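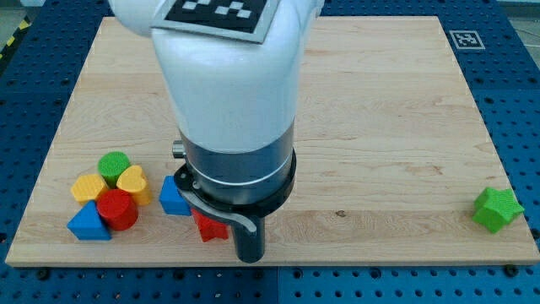
Changes to garden waste collections

The garden waste round for Gurkness and the lanes north of the old railway line changes in June. Households who pay for a brown bin will be emptied every two weeks, as now, but on a new round shared with Manum. A card with your dates on it will come through the door before the first collection. If you haven't had one by the end of the first week of June, ring the parish office and we will post another.

Bins need to be at the kerb by 6 in the morning. The lorry used to reach Gurkness after lunch and a lot of us got used to putting the bin out over breakfast. Under the new round the crew starts at our end and works back towards Manum, so a late bin will be missed and the lorry will not come back for it.

What can go in is the same as last year: grass, leaves, hedge clippings, weeds, cut flowers and branches no thicker than your wrist. Soil, turf, stones, plant pots and kitchen scraps are not accepted. Nor are bags of any kind, including those sold as compostable. The composting site at Bralari turned away two full loads this spring over plastic bags and the parish was charged for both.

Some 450 households have signed up so far. There is room for more on the round, and anyone joining in June pays half the yearly fee. Neighbours may share a bin if they wish, but one name and address has to go on the form.

For people with more than a bin can hold, the skip will be back in the car park behind Carretero Hall on the first weekend in June. It is for garden waste only and for residents only, so please bring something with your address on it. Last year it was full by mid-morning on the first day – this time a second skip has been booked. Large branches should be cut down to a metre or less before you bring them.

Compost from Bralari is also on offer again. The parish has ordered 100 bags, to be sold at the hall at the same time as the skip, at cost price and no more than four to a household. It is a coarse compost, good for mulching and for digging into heavy ground, but too rough for seed trays. Cash or card.

Olga Toledo is looking after the list of people who cannot get their bin to the kerb on their own. If you are on it already you do not need to apply again, though she would like to hear from anyone who has moved or whose bin is now kept in a different place. New requests can be left at the parish office or put through the letterbox at the hall, marked for her.

Forms for the half-year fee are at the office and in the rack by the library door.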